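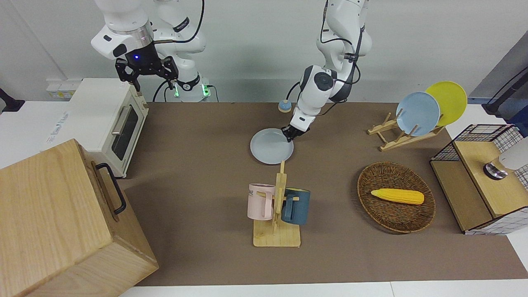
Light blue plate held at the rim, toaster oven at left.

Lockdown alerts at the Gilchrist campus: what the log shows
Posted 21 April 2026 by Shona Kingi

The review into the July lockdown is out. Police were called at 2.10 pm. The first text to students went at 2.34. The system, Jatudgate, queued 2460 messages and released them in batches. Two buildings never got the PA tone.

T_Ruawai
The batching isn't the fault. The review puts most of the delay on authorisation – the duty manager had to ring a second officer before sending. Batches cleared in four minutes.

pallavi.u
Four minutes for those with a current mobile number on file. Section 5 says the enrolment data was last synced the previous semester. I'd call that a system fault.

T_Ruawai
Data fault. Different contract, different owner.

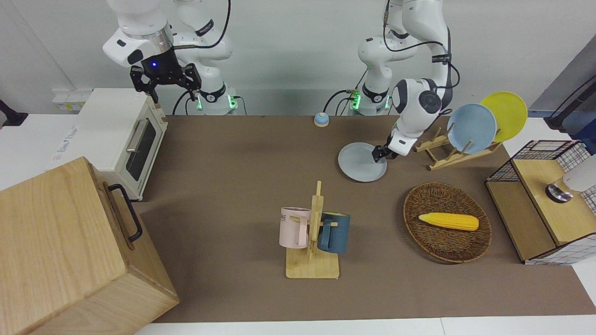
Plate flat on the brown mat.

Shona Kingi
Either way the students were standing in the car park. Does anyone know if the Lanura campus uses the same two-person rule?

camaihi
It did when I worked there. One officer can now trigger a lockdown tone, but the text still needs two. I disagree with dropping it entirely. A false armed-offender alert gets people hurt in stairwells.

pallavi.u
Then pre-authorise the first message and keep the second signature for updates. Recommendation 2 says much the same.

Comments

Isla Lowther: My daughter was in the library and heard it from a friend at another uni.

vesteo_user: Is the full log public, or only the summary?

Shona Kingi: Summary only. The log is an appendix on request.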